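September 17, 2020
For immediate release

Amthorpe College opens its evening study center in Dultham

Well, we finally get to say it out loud: our new evening study center is open, and I couldn't be happier! I run student programs here at Amthorpe, and I've been pestering people for this since February. 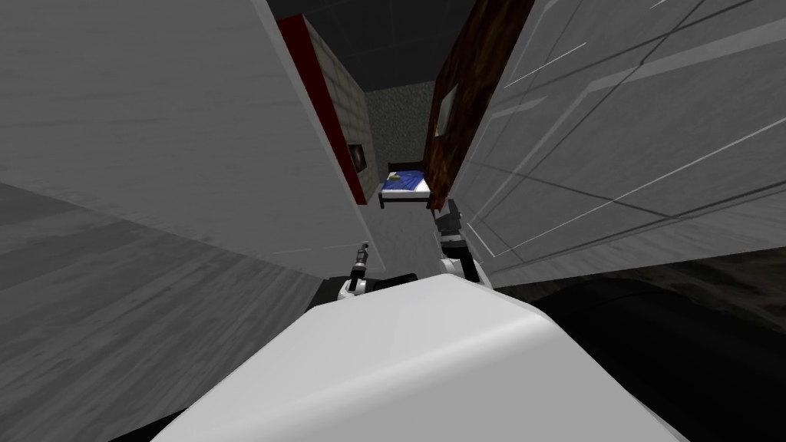
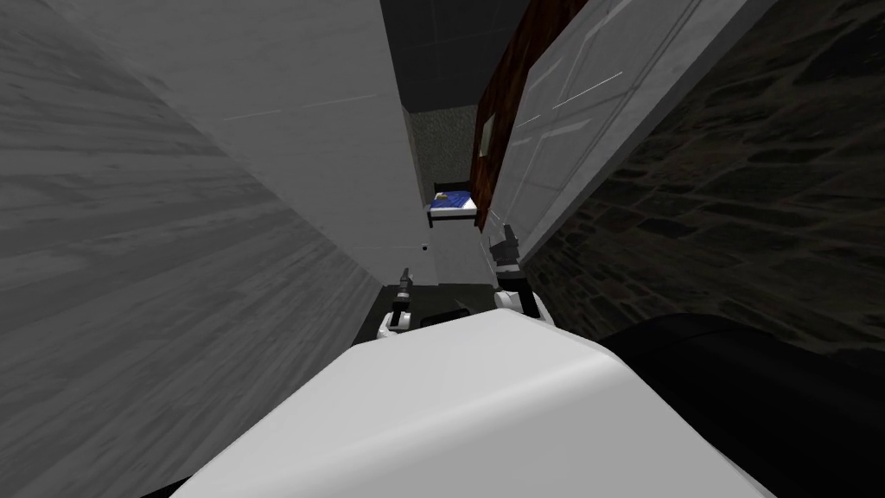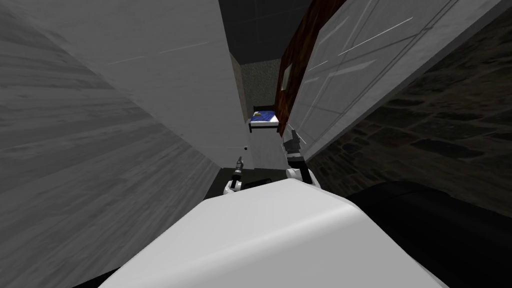
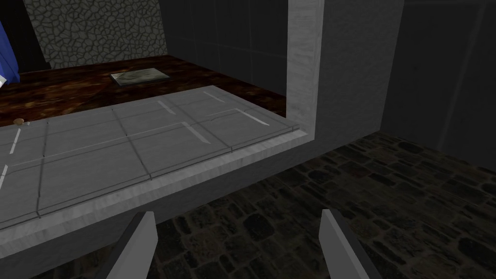
What students get

The center is open until late on weeknights, with 16 tutors in math, writing and bookkeeping (yes, bookkeeping, you asked for it). Groups are capped at 6. We've already had 146 sign-ups, mostly from the Prastcombe side of town, and the Fawzy Fund is putting up $3,000 for bus passes so the ride home is covered.

How to join

Any enrolled student can sign up at the front desk or through the student portal. Bring your ID and your class schedule. Reporters who'd like to stop by, please call the college office first and ask for student programs.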